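The Small Things Drawer, and other news from the Teddale Toy and Kitchen Exchange

Dear members and friends,

The summer break is over and the exchange room on Doherty Street is open again. Many of you asked me when you can bring things, so I will start with this, and after it I want to write a little about sorting. I know that sorting is not an exciting subject, but it is where most of our hours go.

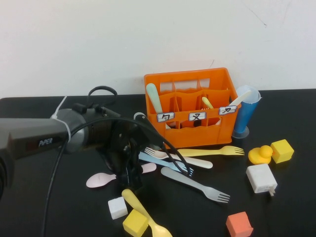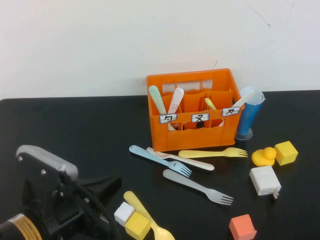 Utensils, blocks and other small things on the black table.

The first open evening of the season is on Thursday, September 11, 2025, from five o'clock until the last person goes home. You can bring toys, kitchen tools, party supplies and small household items. Please do not bring knives, glass, or anything which needs to be repaired before it can be used. We had a good repair bench two years ago, but the man who ran it has moved to Sundositz and we have not found another person with the same patience.

Now to the sorting. When I came to this country I brought two suitcases, and for the first months I bought everything for my kitchen one piece at a time. I remember very well how annoying it was to pay the full price for a potato masher when I knew that in every house on my street there were two of them in a drawer. This is why I joined the exchange, and it is also why I have strong opinions about small things. A large thing is easy to give away. A person who gives you a high chair has thought about it, cleaned it and found the screws. Small things come in a bag, all mixed, and very often the giver does not know anymore what is in the bag.

Last season we tried to sort by room: kitchen, bathroom, children, office. It sounded logical but it did not work well. A plastic cup can belong to the kitchen or to the children, and each helper had a different idea. I once looked for a set of measuring spoons for a whole evening, and they were in the box for sand play. The person who put them there was not wrong, either. My own daughter used measuring spoons in sand until she was nine.

From now on we will sort by who is looking. We have three groups of shelves. The first is for people who are setting up a home and need basic things soon. The second is for families with children under school age. The third is for everybody who likes to look around without a plan, and I think that this third group is the largest one, although some people will not admit it. If an item could stand on more than one shelf, it goes to the first. A young couple who needs forks should not have to search between puzzles.

A few requests about how you bring your items:

Please wash everything at home. Our sink is small and the water takes a long time to get warm.

Keep sets together with a rubber band or in a clear bag. A set of blocks with a note on it that says "complete" or "some missing" is worth much more to a parent than the same blocks without a note.

Electrical items need to have their own cord and adapter, tied together. We have 12 adapters in a shoebox from last year and I do not know what any of them belong to. If you are missing one, come and look through the shoebox. I would be very happy to see it get lighter.

Toys for the bath should be cut open or squeezed before you bring them, so you know what is inside. I will not describe what I found in June.

The limit stays at 2 bags for each household on one evening. I know that some of you are clearing out a whole apartment, and for this case please write to me before you come, so that we can agree on a separate time. In spring one family came with a full van, very kindly, and we were sorting in the hallway until almost midnight – the neighbors upstairs still mention it to me.

We also have new shelves to thank for. Trandel, the furniture shop next to the bus station, gave us the display shelves from their old showroom. They are deep and quite heavy, and they do not shake when a child pulls on them. The shop asked for nothing in return except that we pick them up ourselves, which took four people and one very long Saturday morning.

About money: the room costs us 200 a month including heat, and for now the donation jar covers it. There is still no fee for taking things and I hope that it can stay this way. If you want to put something in the jar, coins are fine.

Several members wrote to ask if we accept books. We do not, with one exception, and this is cookbooks. They have their own place at the end of the first shelf. I would especially like to see cookbooks in other languages, because people do ask for them, and because I enjoy reading them myself while the room is quiet. If you have a recipe from home that you want to share, you can write it on a card and pin it on the board by the door. The cabbage soup from last winter is still there and has many stains on it now – I take this as a good review.

The next letter will come when the shelves are full. Until then please check your drawers, and bring your own bag to carry things home, as we are almost out of them.

With warm greetings,
Zdislava Krajčí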